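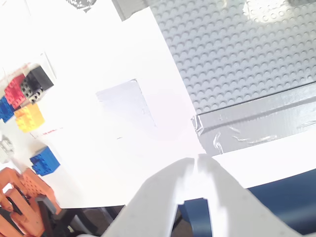 *Grey baseplate, taped down on the white table.*

In December I finally went with Unai Aranda to the indoor karting track in Julter. We had spoken of it since summer, but he works late and I don't like to drive in the dark, so it was always next month.

The race was an endurance one for amateurs, two hours, with teams of three. Our third driver was Nayara Damasceno, who is much faster than both of us and is too kind to say it. We called the team Kushwaha, after the garage where Unai leaves his car, and they gave us a sticker and a bottle of chain oil for this.

I took the first part. My start was poor. I was afraid of the first corner and braked before everybody else, and I lost four places before I had even warmed my hands. After that it was better. The kart pulled a little to the left under braking, and I learned to let it do this and turn a bit later. When I came in to change with Unai I was ninth of 13.

*Two yellow-orange bricks, a big one and a small one.* 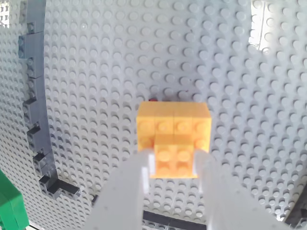
*The smaller brick has four studs on its front.*

Unai drives like he talks, with many corrections. He spun once at the hairpin, and Madhu Pal from the Ostedov team passed him there and waved, which I found a little rude. Still, he gave the kart to Nayara in eighth place.

Then she simply drove away. I stood by the fence with the lap sheet and I stopped writing, I only watched. She passed Madhu on the inside, at the same hairpin, and did not wave. Together we made 243 laps, and we finished fifth. The winners were Dastenov, as in every year. Their first driver, Shivam Thakur, is said to practise there each week.
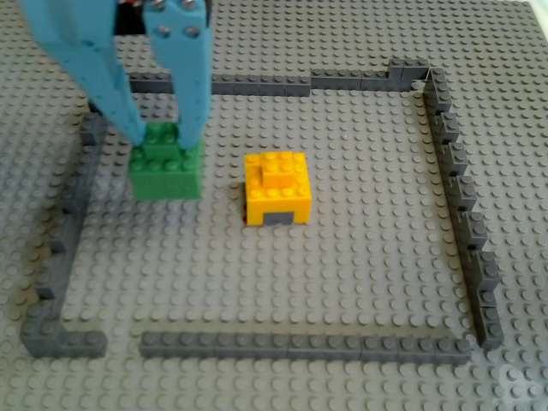
My arms hurt for three days. I had not expected this, because on television the drivers look so calm. Unai says that I hold the wheel too hard, and he is right, but I do not know how to hold it softly when somebody is pushing me from behind.

The next race is in spring. I have asked Ximeng Mao if she wants to be our reserve, and she wants to know first if the helmets are washed. I will write to the track and ask. I would also like to buy my own gloves before then, the ones they lend are too large and smell of old rubber.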